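Opening up a rental cottage after the summer crowd – my September list

I look after seven vacation cottages for Gallo, a few streets back from the beach, and September is when I finally get into them properly. Guests have been in and out since spring and there's sand in places you wouldn't believe (the butter dish, once!). So these are the things I do between the last family and the winter regulars.

Sand first, water second. If you mop before you've vacuumed twice you just make paste. I pull the beds out, vacuum, have a coffee, let the dust settle and go round again with the crevice tool.

Salt on the windows wants plain warm water before any cleaner. Then one part white vinegar to four parts water, and an old cotton pillowcase to dry. Keep vinegar off stone sills, please – I ruined one at the Jerkine place and it cost me 140 dollars to put right.

Shower heads go in a bag of vinegar overnight, tied on with a rubber band. Chrome is fine with this. For fancy finishes I stick to dish soap and a toothbrush.

Musty closets: leave the doors open all day with a fan pointed in. Ah-rin Ha taught me to stand the spare pillows on end so the air gets round them, and I've done it ever since.
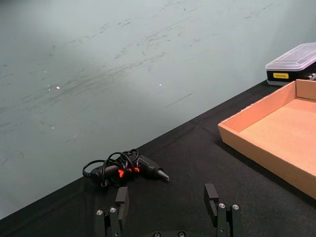
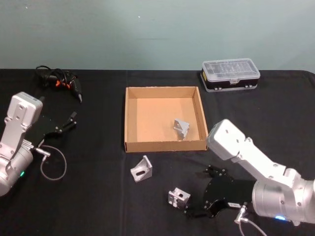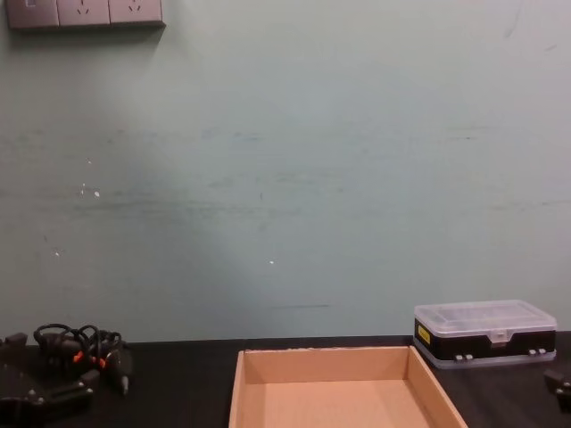

Painted walls are the job guests notice most, especially in hallways where suitcases go by. Start with a dry microfiber cloth, then a damp one with a drop of dish soap, working from the bottom up so you don't get drips running through the dirt. Broad bands of dark scuffs and streaks take patience, and I go lightly over them with a melamine sponge after trying it behind a door. Around power outlets and switches I only use a dry cloth. If the paint goes shiny, stop and touch it up instead; I keep a labeled jar of every color in the shed.

Last thing, I prop the fridge open with a rolled towel and strip the beds down to the mattress covers. Then I lock up and go on to the next one.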